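Section 4: Setting up the folding and sorting table

Applies to the Hultero round-end table used with the Wevia open basket. If you bought the Cavalcanti lift-top instead, go to Section 6, different legs.

Read the lot before you start. Takes 30 minutes if the legs are already on, longer if not (Section 3).

4.1 Before you start

You need:
the table, legs on and locked
basket, rinsed and dried
two soft cloths, one damp one dry
spirit level or a phone with one on it
the Fulus felt pads from the small bag taped under the top

Pads not in the bag? Check the inside of the carton, they come unstuck in the heat. Still missing, contact the shop, don't go looking for hardware store ones. The thickness is different and the table will rock.

4.2 Placing the table

1. Clear the floor. Boxes, shoes, extension leads, all of it out of the walking side. Stuff on the far side can wait.

2. Stand the table upright with a second person. It's 137 cm on the long side and awkward through a laundry doorway. Curved end goes through first.

3. Turn it so the curved end faces wherever people walk past. Straight side to the wall.

4. Leave a gap at the wall. Hand width is plenty. More if there's a powerpoint behind it.

5. Level it. Put the level across the middle, then along the length. Adjust the feet by hand, quarter turn at a time.

6. Lean on each corner. If it moves go back to step 5.

7. Stick the felt pads on last. Lift, don't tip.

CAUTION: Don't drag the table once the pads are on. They roll off and leave glue on the floor, and the glue is a pain to get off vinyl.

CAUTION: Keep leads off the floor on the side you stand. You will be carrying a full basket and you won't see your feet.

4.3 First clean of the top

New tops have a film on them from the factory. Feels slightly greasy. Comes off.

1. Warm water, tiny drop of dishwashing liquid, damp cloth. Wring it out properly.

2. Wipe from the middle out to the edge. Go round the curve with the cloth folded over the edge so you get the underside too.

3. Dry straight away with the second cloth.

4. Leave it for an hour before anything clean goes on it.

Note: small brown or grey marks turn up on pale tops sooner or later. Tea, pen, the bottom of a muddy bag. Bicarb paste, leave for a few minutes, wipe, dry. Repeat once. If it's still there after the second go leave it be, scrubbing takes the matte finish off and you end up with a shiny patch that looks worse then the mark did.

CAUTION: No bleach. No steel wool. No iron straight on the top, even with a towel under it. Use a board.

4.4 Placing the basket

The basket is open at the top with holes in the walls for air. It is not a bucket. Don't put dripping things in it, water comes out through the wall and runs along the table to whoever's standing there.

1. Choose a side. Right-handed folders mostly like it on the right, with the clear table in front of them. Swap for left-handed.

2. Put the basket down flat, whole base on the table. No corner hanging over.

3. Turn it a little so a corner points at you. Easier on the wrist, you reach in along the long way and not across the wall.

4. Try the reach. Stand where you'll stand, take something out, put it back. If your elbow hits the rim, slide the basket further along.

5. Check the base inside for grit before filling. Smooth base, grit shows up under a decent light, run a hand over it.

Note: don't fill past the upper row of holes. The limit for one basket is 1000 g of dry textiles when you're using the stick-on wall hooks (sold separately). On the table there's no need to weigh anything, just be sensible.

4.5 Sorting and putting away

Works for towels, cloths, soft pouches, padded bags, kids' library bags, that kind of thing. Not for shirts you want flat.

1. Tip the unsorted pile on the clear part of the table. Not the basket side.

2. Pull out anything damp. Straight back on the line.

3. Do up zips and press studs. Trim tucked in. An open zip catches on terry towelling and pulls loops.

4. Fold big items in half, then in three.

5. Small or padded things, don't bother folding tight. Flatten the air out with your palm, that's enough.

6. Load against the far wall of the basket first and work back toward you. Stand things on edge if there's enough to hold each other up. If there's only one or two pieces lay them along the side, otherwise they flop into the middle.

7. Stop and put the basket away when you reach the row of holes. Start again with an empty one.

8. Wipe down, dry. Done.

Note: bunching at the bottom end of a soft bag is normal and won't harm it for a day or so. For longer storage pull it out straight, espescially anything with a stiff edging, which will keep the curl.

Part-way through a sort, with one soft item in along the right side of the basket and the rest of the table kept clear: 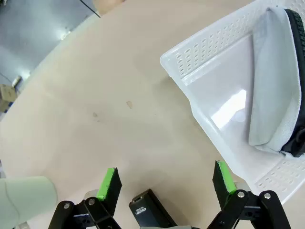

A customer in a unit with a very small laundry wrote back that she found steps 6 and 7 the wrong way round for her, she fills from the near side because her far wall is up against a window ledge and she can't get her arm over. She also said the table top marks less if you put the basket on a tea towel, and could we please say how to stop the zips scratching.

Fair points. So:

Near-side loading is fine. Just keep all of it on one side, whichever, so the floor of the basket stays open for the next lot.

Tea towel under the basket is fine too. Dry one, changed often. A damp one will leave a shadow on a pale top.

Zips: face them to the wall of the basket or fold the cloth over them. The basket will still scuff a bit over time. Doesn't affect anything.

4.6 If something's not right

Table rocks after a week: feet have settled. Repeat 4.2 steps 5 and 6.

Basket slides: top is still greasy, or the base is dusty. Wipe both.

Basket rocks: something under it. Check for a peg.

Fabric smells after storage: went in damp. Wash again, and leave space between the pieces next time so the holes can do their job.

Glare off the inside of the basket: move it out from directly under the light, or turn it a bit. Helps when you're looking for lint as well.

Felt pad gone missing: there are 3 spares in the bag. After that order by the part number on the bag label.

4.7 Weekly and monthly

Weekly: wipe the top, wipe the rim of the basket, check nothing's fallen down the wall gap.

Monthly: basket in the sink, warm soapy water, old toothbrush through the holes. Rinse, upside down to dry. Not in the dishwasher, the walls warp and it won't sit flat after that. Check the leg locks while the table's clear.

Next: Section 5, wall hooks and second basket.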